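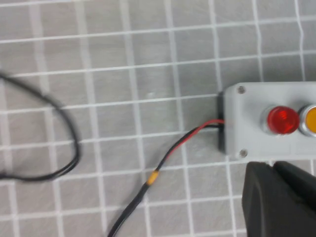 Control box and gripper on the gridded work surface, Truvbridge handling cell.

Truvbridge issues working rules for control boxes in robot handling cells

Treston, April. Truvbridge has published a set of working rules for push-button control boxes handled by, or placed within reach of, robot arms on benches and test tables. The rules cover the marking and position of controls, the routing of cables, and the checks to be made before an arm is released to move. They apply to all Truvbridge cells and to suppliers delivering equipment to them.

The document runs to 11 clauses. It does not replace the risk assessment for a cell or any legal duty on the employer. It sets out what an operator should find at the bench on every shift.

Main points:

Clause 2. A box used as a workpiece shall not be the stop device for the cell. The cell stop is mounted separately, wired separately and labelled as such. A mushroom-head button on a workpiece box shall be treated as not connected to the cell unless the cell drawing states otherwise.

Clause 4. Stop buttons shall be at one end of a row, on a yellow collar, and larger than the other controls beside them. Twist-to-release heads shall carry the release symbol.

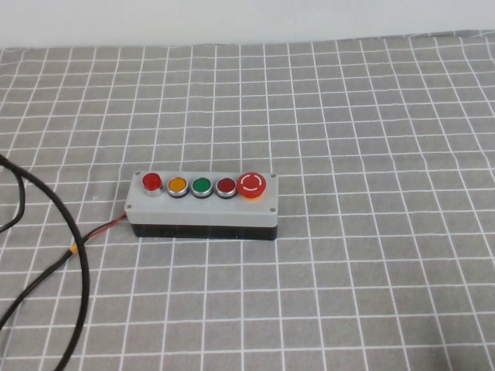 Kristaps Strazds asked during the comment period whether clause 4 went far enough, given that a red push button at the opposite end of the same row could still be taken for the stop by someone reaching in a hurry. He would have preferred red to be kept for the stop alone. The working group kept the text as drafted for existing boxes and added a note that new boxes should use another colour for ordinary push buttons.

Clause 6. Cables leaving a box shall be sheathed as close to the enclosure as the fitting allows. The point where single conductors enter the sheath shall be marked with a yellow band. Slack cable shall be kept at least 80 mm from the planned path of the gripper.

Clause 7. Where a printed grid is used on the work surface, it is a visual aid for placing parts. It shall not be used for calibration if the surface can wrinkle or shift.

Clause 9. Finger speed within 30 mm of a lamp or button shall be limited to the value in the cell file. The limit shall be checked after each change of tool or program.

The draft was tried in handling cells at Du Plessis and Fumach. Comments from both sites led to changes in clauses 6 and 9, mainly on how slack cable is measured when a box is moved during a task.

Existing cells may continue under their current instructions until the next planned inspection. New cells shall meet the rules from first power-up. Copies are available from the Truvbridge standards desk in Treston.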